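I caught up with one half of Zascombe over the phone this week, and I'll admit I'd had their new single, Gurnmont, on repeat all morning. It's the first music from the duo in 14 months!

"We wrote 46 demos and kept one," she told me, laughing. "My bandmate wanted to keep none."
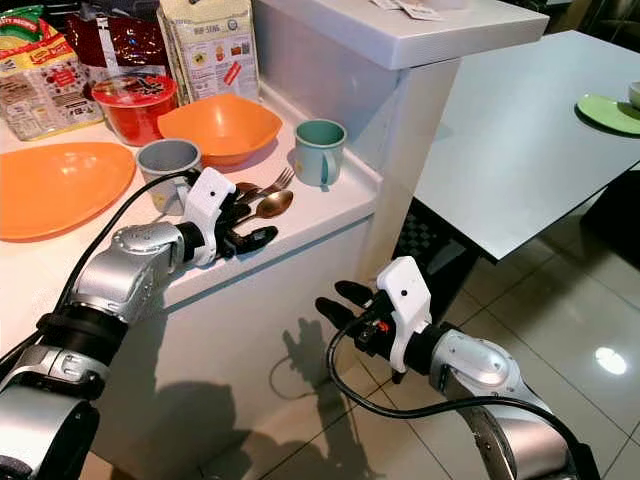 Gurnmont started as a slow piano thing, she said, and only turned into a dance track when Twal, who produced it, doubled the drums. I asked where the clattery sound under the chorus comes from – I'd guessed a tambourine. "Cutlery," she said. "Just a bunch of it, like you'd see on any white kitchen counter. We recorded 26 takes of forks." I played it again after we hung up and now I can't hear anything else.

The rest of the EP is called Fadex and it's out in August. She wouldn't give me a track list (I tried twice), but she did say the closer is the quietest song they've ever made. "It's mostly breathing and one guitar. My mom cried, so that's a good sign, I think."
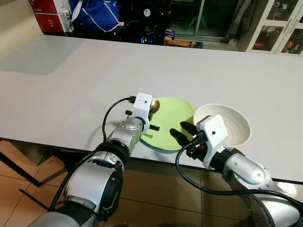
A pale green plate on a long white tabletop.

Shows are on hold for now, so they're rehearsing over video, with a lag that drives them both nuts. "We'll play it for 60 people in a parking lot if they let us," she said. I'd go.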